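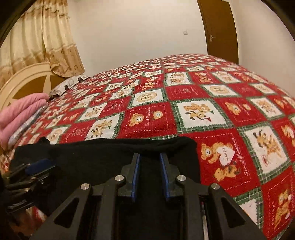
4.2 Laundry on the bed: why the boring chore is the hard one

Sat 20 January
By the Dunmore household tasks group

I'll admit I walked into this part of the study feeling pretty cocky. We'd already run Zirum, our trained controller, on cups and drawers (Section 4.1), and it did fine there, so I figured a flat piece of black cloth on a bed would be a nice easy afternoon. It was not an easy afternoon! Cloth has no fixed shape, it hides its own corners, and it doesn't come back to you the same way twice.

The chore is the one most of us do without thinking. You've got something dark and soft on a made bed, you find an edge, you get hold of it, you spread it out, and then you fold. People do this while talking on the phone. For a machine each of those little steps is its own research problem, and I want to spend most of this section on the first two, finding the edge and getting hold of it, because that's where nearly all our trouble came from.

Finding the edge sounds silly until you look at the bedding. We kept the bed as it was in the home, patchwork-print blanket and all, with red and white squares and teddy bears all over the place. My first worry was that the print would confuse Luka (our edge finder) and it would go chasing the line between one square and the next. That did happen some. The bigger headache was the black cloth itself. Matte black on matte black gives you almost nothing to work with, so wherever the fabric lay over itself, Luka was close to guessing. A wrinkled hem looked a lot like a fold, and a fold looked a lot like a hem. I squinted at plenty of those views and got them wrong too.

Then there's the grasp. The main gripper has two fingers with blue pads facing each other, and to pick up a thin layer you have to come in low, get one finger under, and close before the cloth slides away. Too high and you pinch air. Too low and you've got the blanket as well, and then the whole bed comes along for the ride. A person working the grippers by hand feels that extra drag right away and lets go. Zirum doesn't feel anything of the kind, and I think that one difference explains more of our failures than anything in the model.
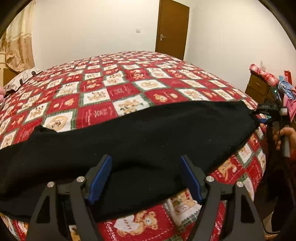 Figure 2. Black knit fabric spread across the bed, with its right end gathered to a point in the second, hand-held gripper.

We gave Zirum 41 tries at picking up a single edge with the two grippers. It got a clean single layer in 4 of them. I went back and forth on whether to print that number, and my coauthors on the Sistier side talked me into it, so there it is. By hand, with the very same grippers, the job is slow and a bit fiddly but perfectly doable. So I don't blame the fingers. What's missing is knowing when you've grabbed the wrong thing, and backing off early enough for it to matter.

Can a machine put away your sweaters yet, then? Going by what we saw, no, and I wouldn't clear out the closet for one. I do think spreading comes before folding, and picking one layer comes before both, so that's the order we tackle things in Section 4.3. We plan to repeat the edge trials in September with a lighter cloth on the same blanket, mostly to find out how much of this was the color.

2 comments | 41 shares

Contact the Dunmore group | Copyright Dunmore household tasks group | Back to top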